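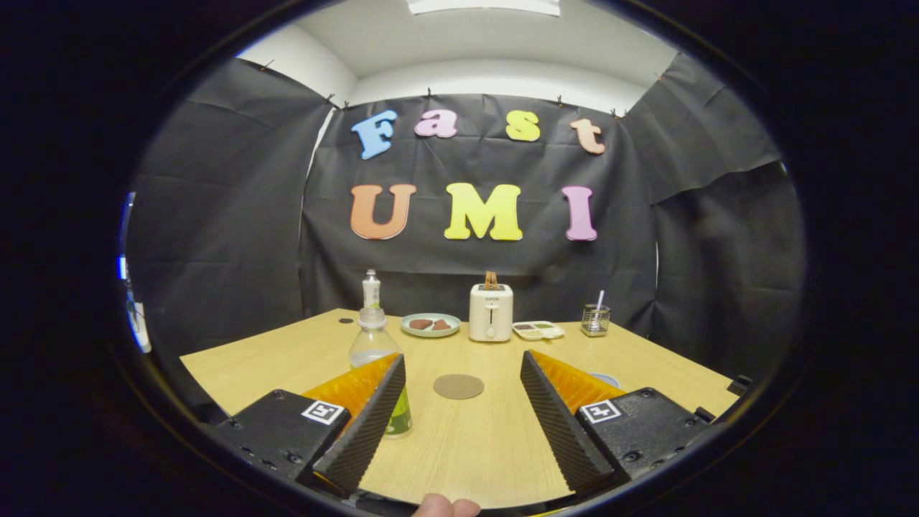

4. Setting Up the Practice Table

This section covers the table used for kitchen tasks in the Collitz student manipulation project. Complete Section 3 (charging and firmware) before you start. Two people can finish the setup in one class period. The same steps apply to the Friday club session.

4.1 Backdrop

1. Hang the black fabric on the back and both sides of the table area. Use the small clips from the Pluno bin.
2. Clip the top edge of the fabric to the wall. Check that each clip has closed on the fabric and not only on the hem thread.
3. Attach the cut-out letters to the center panel. Mount them flat. Leave the side panels plain.
4. Stand at the operator position and look for gaps between panels. Overlap the panels where a gap shows.

Note: Wrinkles in the side panels are acceptable. Light coming through a gap is not.

Note: The letters may be changed between terms. If they are changed, record the new wording in the session log so that old and new recordings can be told apart.

4.2 Table Items

1. Wipe the tabletop and let it dry.
2. Place the coaster in the middle of the table, within easy reach of the gripper. It is the drop target for most beginner tasks.
3. Place the pump bottle, the plate, the toaster, the divided tray and the mesh cup along the back of the table. Leave enough space between neighboring items for an open finger to pass.
4. Put the food pieces on the plate so that they do not overlap.
5. Keep the toaster unplugged at all times. Its cord stays in the Pluno bin.

CAUTION: Do not place open liquids on the table. The pump bottle must have its top fully screwed on before anyone picks it up with a gripper.

4.3 Gripper Check

Carry out this check on each hand-held gripper before the first recording of the day.

1. Hold the gripper with the fingers pointing away from you and open them fully.
2. Inspect the orange inner pads. Replace a pad if it is torn or if a corner has lifted.
3. Inspect the ridged outer surfaces. Remove crumbs with a dry brush. Do not use solvent.
4. Confirm that each mounting block carries its square marker and that the marker is clean and flat. A marker with a bent corner will be read poorly or not at all.
5. Close and open the fingers 30 times. Movement must stay smooth. Stop if you feel grinding.
6. Start Shenoy on the class laptop and select Live View. Both markers must be outlined in green with the fingers open, half closed and closed.

Note: If only one marker is outlined, clean the lens first. If the fault remains, see error 2781 in Section 9.

CAUTION: Keep your fingertips behind the mounting blocks while the gripper is closing. The gap between block and finger can pinch.

4.4 Test Recording

1. In Shenoy, create a new session and enter your team name.
2. Press Record. Hold the gripper still over the front of the table until the tone sounds.
3. Move the gripper slowly from left to right so that every item along the back is seen.
4. Pick up one food piece, set it on the coaster, and return it to the plate.
5. Press Stop. The test should last roughly 30 seconds.
6. Repeat until you have 3 clean recordings.

A recording is clean if tracking is not lost at any point and no item other than the food piece was moved. Discard the others from the Session menu. Do not rename them.

4.5 Upload

1. Connect the laptop to the lab network.
2. Select Send to Nernosura. Leave the lid open until the progress bar clears.
3. Open the session page and check that the file count matches the count in Shenoy.

If the upload stalls, cancel it and send again. Partial files are overwritten.

Continue with Section 5, Beginner Tasks.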